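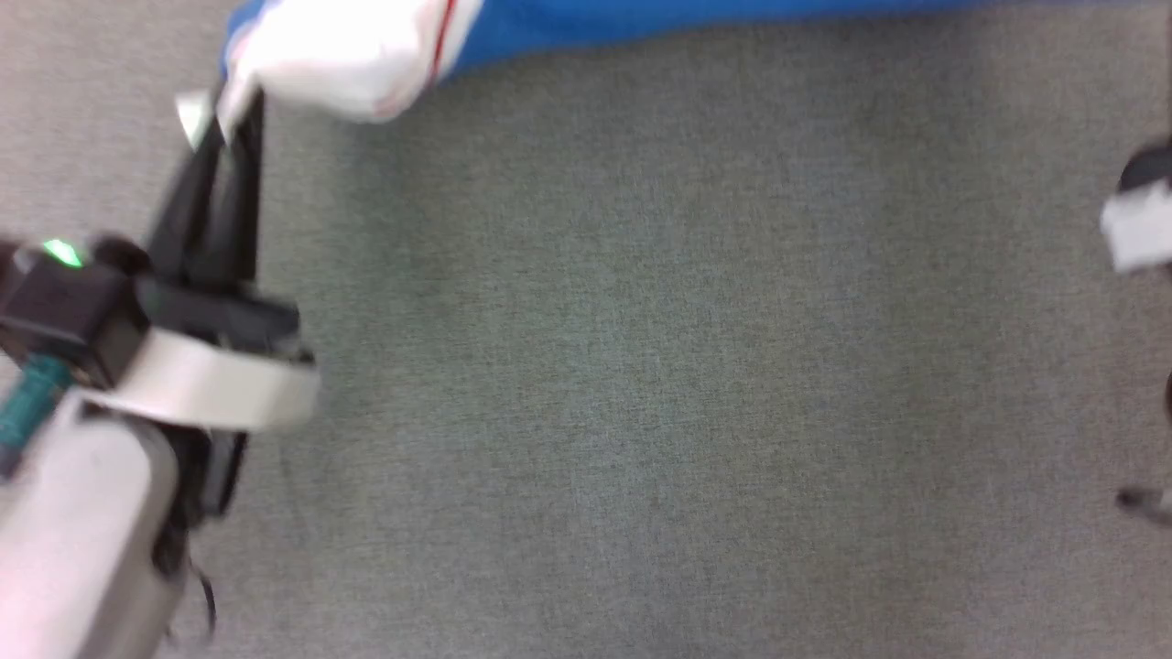

Chapter 7: Picking a Gripper for Soft Things

I spent my first month with grippers lifting blocks, and I got pretty smug about it. Blocks are kind to you! They sit where you put them and they have sides. Then I moved on to clothes and had to start over. With a blue shirt that has white on it and a thin red stripe, you'd think the colors would do half the job, but a bunched bit of white right by the fingertips can be a cuff, a hem or just a fold that won't be there in a second. So this chapter is about fingers first and software later.

We'll compare two sets of fingers, the Plikis and the Stekness, on the same arms with the same controller (the Gudar, which you set up in Chapter 2). Both sets are plain two-finger designs. The Plikis opens wider, and the Stekness closes more gently, at least on paper. I ran 14 tries with each before I wrote a word of this, and I threw out my first page of notes because I'd changed the closing speed halfway through. Please don't do that. 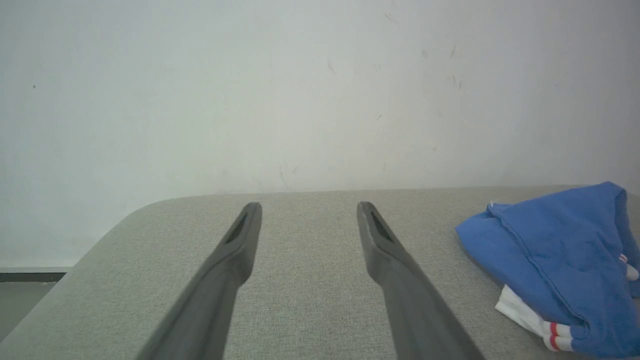

Monique Sabatier read an early draft and told me I was giving the fingers too much credit. Her view is that most missed grabs on cloth start with the approach: come in too flat and you push the fabric along in front of you, come in too steep and you jam the tips into whatever is underneath. She'd have you fix the angle before you compare anything. I've come around to that, mostly, and it's why Exercise 7.1 asks you to write down your approach angle every single time.

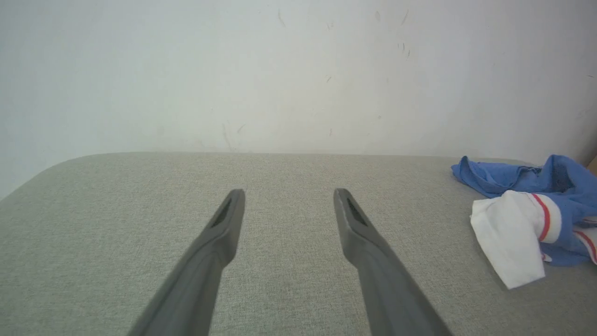
Where the wrist camera points matters more than I used to think. I like a view with both fingertips in it, so I can judge the gap and the target together. With the cloth lying off to the right, the way it is here, you also find out quickly how much of the pile you lose at the side of the picture, and whether you can plan a grab from what's left. Ívar Egilsson prefers to plan from the head camera and only switch to the wrist for the last little stretch (he calls this the Chevalier handoff, after the lab where he picked it up). Try both ways. I still go back and forth.

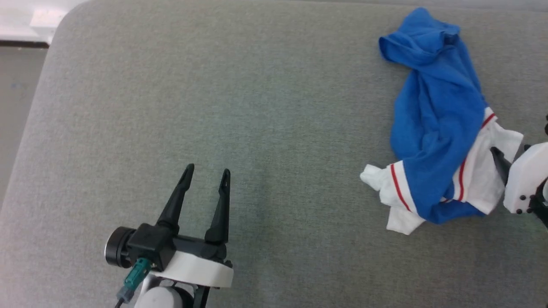
Figure 7.4. Head camera view: left gripper open, right gripper at the sleeve.

Before you start the exercises, set your closing speed and leave it alone. Use one shirt for the whole chapter, and drop it in a fresh heap between tries. The log sheet on page 19 has a column for "got it, then lost it," and you will need that column.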